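The planner had been returning the same answer for 2 hours when Gyula Bognár came back from the vending machine with two coffees and put one on top of the monitor, where it did not belong.

"No feasible grasp," he read.

"No feasible grasp," said Wim Van Rooij. He had stopped turning his chair around when he spoke. "Cycle 277. Before that it was fine for 50 cycles, then one failure, then fine, then this."

"What changed?"

"Nothing changed. I rebuilt Veres in January and I haven't touched it."

Veres was the planning layer. Trosen was the part that looked at the depth data and decided where one block stopped and the next one started. The two programs had been written by different people in different years, and they spoke to each other through a message format that Gyula had once called temporary, in an email Wim still had. Samix paid for all of it and wanted a demonstration at 10 in the morning.

It was twenty past one.

Gyula pulled up a stool and scrolled through the log. He was a slow reader and moved his lips. Wim found this hard to sit next to, but in four years he had never seen Gyula skip a line.

"It finds the blocks," Gyula said.

"It finds the blocks every time. Look, the poses are good. I checked them against the cloud by hand."

"And it makes candidates."

"Dozens. Then the collision check kills every one of them."

"Against what?"

Wim opened his mouth and closed it again. The log gave a number for the object in collision, and all evening he had been reading that number as the bin.
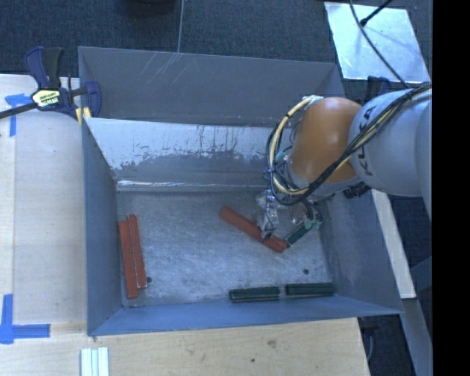 The collision model in Veres was a list of boxes. Wim had typed most of them in himself, with a tape measure on his knee, and he brought the list up now and went down it aloud. Floor. Rear wall. Left, front and right walls, each tilted by the angle he had measured. He had put in a box for the clamp on the corner of the bin, with the blue and black handles sticking up, and he had made it a generous one. After the clamp the file had one more entry, with no comment next to it.

"What's that?" Gyula asked.

"I don't know."

"You wrote it."

"I wrote the ones above it." Wim dragged the window wider. "That one's generated. Trosen sends it."

"Trosen doesn't send boxes."

"It does if it sees something it can't label. It wraps it up and passes it on as an obstacle. You added that."

Gyula drank some coffee. "I did add that," he said.

They turned on the overlay. The walls came up as thin white lines and the blocks as filled shapes, red and green, each where it should be. The extra box came up in yellow. It was tall and narrow, and it stood in the middle of the bin where there was nothing at all to run into.

"Step it back," Gyula said.

Wim stepped it back. At cycle 276 the box was there. At 270 it was there, a little higher. He held the key down and the yellow shape slid up and to the right as the numbers fell, until it reached the place where the gripper had been hanging when the run began.

"It's the arm," Wim said. "It's seeing the arm."

"The arm is masked."

"The arm is masked with the old cable model. When did you last update the cable?"

Gyula put the cup down. The mask was drawn from the joint angles, link by link, and subtracted from the depth data so that the robot would not mistake itself for something in its way. The cable had no joints. He had drawn it as a short fat curve in the first year, at the old building in Umovham, and then the bundle had been routed again with more slack and he had meant to draw it again.

"So it picks up a piece of its own cable," Wim said, "keeps it as an obstacle, and never lets go of it."

"There should be a timeout."

"Is there a timeout?"

Gyula looked. It took him a while. "There's a line for one," he said. "It's commented out."

Neither of them asked who had done it. The initials were on the line, and they were Wim's.

He put the timeout back and set it to one cycle. Gyula made the cable curve longer and fatter, and then fatter again, until the overlay showed gray all the way around the loop and no yellow anywhere. They rebuilt. The build took eleven minutes, and they spent it talking about whether Wim should sell his car.

At ten past two Wim started the run from zero. The planner thought for a second and a half and gave back a list of grasps, with the best one at the top.

"Go on, then," said Gyula.

Wim kept one hand over the stop button and pressed the key with the other.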